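Foltamley Support Tracker
Product: Zarnance: The Drowned Crown (scenario pack)
Component: Scenario scripting / save data
Severity: Major
Status: Resolved, fix in patch 2
Reporter: Liesbeth Michiels
Assigned: Abdul-Rahman Baidoo
Opened: Tuesday, January 21, 2020

Summary
Scenario "Stumham Marches" does not advance past the turn 75 event when the save was created before the last patch. End Turn button grays out. Game does not crash. CPU use on one core stays at full load until the process is killed.

Steps to reproduce
1. Load any Stumham Marches save made before the patch, turn 70 or later.
2. Make sure the river province is held by an AI faction.
3. End turns until turn 75.
4. The banner "The Tide Withdraws" shows. Click through it.
5. End Turn goes gray and stays gray.

Expected: AI factions move, turn 76 starts.
Result: AI phase never starts. Music keeps playing, map scrolls, city screens open. Unit orders are refused.

Liesbeth Michiels
Save attached. I play on the extra large map, 200 cities, all factions on. I left it overnight once to see if it was only slow. Same turn in the morning. Turning off AI animations did not help. Neither did windowed mode. No mods installed, and I verified the game files before filing.

Abdul-Rahman Baidoo
Thanks, save loads on our side and the hang reproduces on the first try. Please also attach scenario.log from the user folder. If you have an autosave from before turn 70, keep it and do not overwrite it.

Liesbeth Michiels
Log attached. The last lines before it stops:

[turn 75] event TIDE_OUT fired
[turn 75] province 41 terrain SHALLOWS -> MARSH
[turn 75] pathgraph rebuild requested
[turn 75] pathgraph rebuild: node 893 has no parent region
[turn 75] pathgraph rebuild requested
[turn 75] pathgraph rebuild: node 893 has no parent region

and so on down to the end of the file. The log is very large, so I trimmed it.

Abdul-Rahman Baidoo
That is enough to go on. Node 893 is the ford south of the old lighthouse. In the original map it belonged to the sea region. The patch moved the ford into a land region so that cavalry can cross after the tide event. New games write the land region into the save. Old saves still carry the sea region ID, and that region is deleted when TIDE_OUT fires. The rebuild finds an orphan node, fails, and queues itself again.

Raising to Major. Anyone with an older campaign in Stumham Marches will hit this.

Willy Wouters
Possibly related: I had the same gray button in De Graaf's Landing, turn 31, with no tide event. Saved with the current patch.

Abdul-Rahman Baidoo
Different cause, I think. De Graaf's Landing has no terrain change scripts at all. Check your log for "pathgraph". If it is not there, please open a separate ticket so the two do not get mixed.

Willy Wouters
No pathgraph lines. Mine says "awaiting diplomacy reply" and nothing after. Opened separately.

Evelien Van Rooij
Confirming the Stumham hang on a second machine with a different graphics card. Results for each condition:

River province AI-held, old save: hangs
River province player-held, old save: advances, but the ford cannot be entered
River province AI-held, new game: advances
River province unowned, old save: hangs

The player-held case does not hang because the rebuild is skipped when no AI faction has a path request through the area. If an AI unit later tries to cross, it hangs at that point instead. So holding the province only delays it. 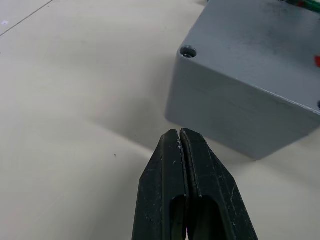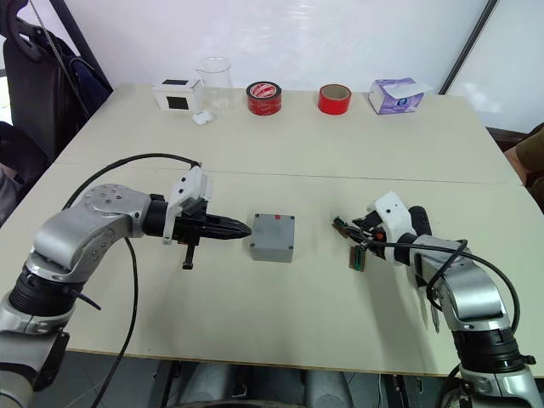
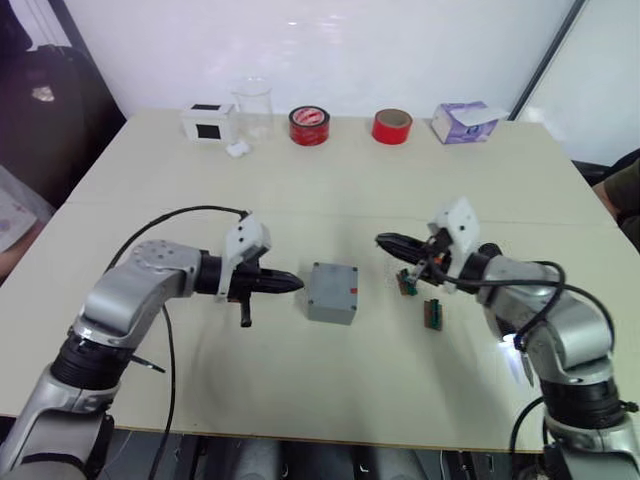
Abdul-Rahman Baidoo
Workaround until the patch is out, for players who want to keep an old campaign going:

1. Load the newest save before turn 75. A save made on turn 75 after the banner will not work.
2. Open the console and enter: region.assign 893 land_south
3. Enter: pathgraph.rebuild
4. The console should answer "rebuild ok". If it answers "no parent region", the save is already past the event.
5. Save under a new name, quit to desktop, load the new save.

Step 5 matters. Loading from inside the running game keeps the old graph in memory.

Console commands turn off achievements for that save. We can't switch them back on by hand.

Liesbeth Michiels
Did the steps from my turn 68 autosave. Console gave "rebuild ok". Turn 75 passed, banner showed, AI moved, turn 76 started. Two things I noticed afterward:

The ford now draws as marsh but the tooltip says "Shallows, 3 movement".
My galley that was parked on the ford is gone from the map but is still in the army list with its upkeep.

Willy Lambrechts
Scripting side here. The tooltip is cosmetic and reads from a cached terrain name. It clears when the province changes owner. The galley is a real fault. TIDE_OUT is supposed to push naval units to the nearest sea tile, and it looks them up by region. With the ford reassigned by hand, the lookup skips your galley and the unit is left with no tile. Disband it from the army list to stop the upkeep. For anyone else using the workaround: move ships off the ford before entering the commands.

Liesbeth Michiels
Disbanded it. Upkeep dropped on the next turn. It had two heroes aboard, and they went with it. I have gone back to the turn 68 save and moved the galley first. All fine now.

Abdul-Rahman Baidoo
Added "move ships and any heroes aboard" to the workaround in the support notes.

Fix details:

On load, every node is checked against the current region table. A node with a missing or outdated region ID takes the ID from the scenario file.
A failed rebuild is no longer queued again without limit. After 2 failures it writes an error to the log and lets the turn proceed with the previous graph.
TIDE_OUT now looks up naval units by tile and not by region.
Tooltip cache is cleared after any scripted terrain change.

Evelien Van Rooij
Tested the fix build on all four conditions from my earlier list. All advance. Ford can be entered by cavalry and infantry. Galley on the ford is pushed one tile east as designed. When the east tile is occupied it goes to the next free one. Loaded a save that had been through the console workaround and the check leaves it alone, no warnings.

One leftover: on a save made during the hang (turn 75, after the banner), the game advances, but the banner shows a second time and the event's gold reward is paid twice.

Willy Lambrechts
The event flag is only written at the end of the script, so a save taken in the middle has no record that it ran. Moving the flag to the start could break two other scenarios that test it. I'd leave it for now. It only affects saves made while the turn was stuck, and the extra gold is small.

Abdul-Rahman Baidoo
Agreed. Logged as a known issue, low priority. Setting this ticket to Resolved. Please reopen it if an old Stumham save still hangs on the new patch, and attach the untrimmed scenario.log if you do.

Liesbeth Michiels
Patch installed, achievements still off on the workaround save as you said. Loaded my oldest save, turn 52, without the console commands and played it through to turn 80. No hang.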